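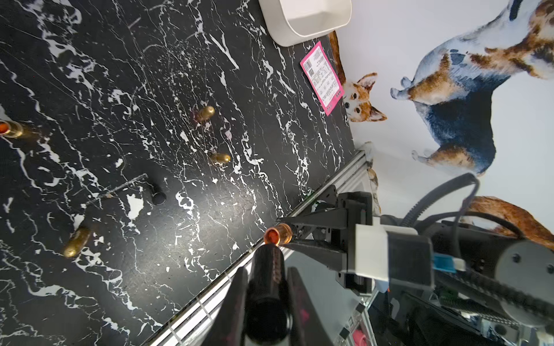

Gold and black pieces on a black marble-pattern top.

Print this page | E-mail this page

Section 4: Papering the walls

By now your Linell panels should be standing and screwed together. If they wobble, go back to Section 3 and tighten the corners, because paper won't hide a wobble and it'll wrinkle the first time somebody leans on a wall. I learned that on my first one!

I'm assuming you bought the peel-and-stick paper. If you went with paste-the-wall paper, skip ahead to Section 5, which Ming-te Lau wrote and which is a lot more patient than mine.

Before you start

You'll need a tape measure, a pencil, a level, a felt-edged smoother and a sharp knife with spare blades. Get more blades than you think. I snap off a fresh tip after every long cut, and I still tear a corner now and then.

Wipe the panels with a barely damp cloth and let them dry for 45 minutes. Don't use spray polish or anything with wax in it.

Note: Check the run number on every roll before you peel anything. Two rolls of the same pattern from different runs can be a shade apart, and on a white background you will see it from across the room.

Hanging the paper

1. Start with the back wall. It's the one people look at, so it should get your freshest paper and your freshest mood.

2. Draw a plumb line with the level, one roll width in from the left corner. Do not trust the corner itself.

3. Cut your first drop with a couple of inches extra at the top and bottom. With a big picture pattern - dogs, fruit, sailboats, whatever you picked - lay the second drop beside it on the floor and slide it until the pattern meets. Then cut.

4. Peel back only the top few inches of backing and stick that part to your line. Pull the rest of the backing down with one hand while you smooth with the other, from the middle out. (Biljana Dervishi does this alone in one long pull and I can't stand to watch.)

5. Got a bubble? Lift the paper back to it and lay it down again. For a tiny one, prick it with a pin and press.

Caution: Pull slowly when you lift. Fast pulling stretches the paper, and then the pattern won't meet on the next drop no matter what you do.

6. Trim at the top and bottom with the knife against a metal ruler, then do the side walls the same way, working forward from the back corners. Corgis on white, with a black marble-pattern top.
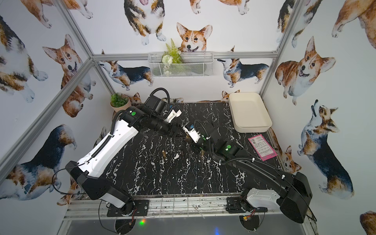 Leaving it to settle

Give the paper seven days before you hang anything on it. The glue is still grabbing during that time, and hooks will drag it down.

Run your smoother along the seams once a day. If an edge keeps lifting, warm it with a hair dryer on low and press it flat with a dry cloth.

Keep your offcuts! Roll them up with the label from the roll and write the run number on the outside, so you've got a patch ready when a corner gets scuffed.

Print this page | E-mail this page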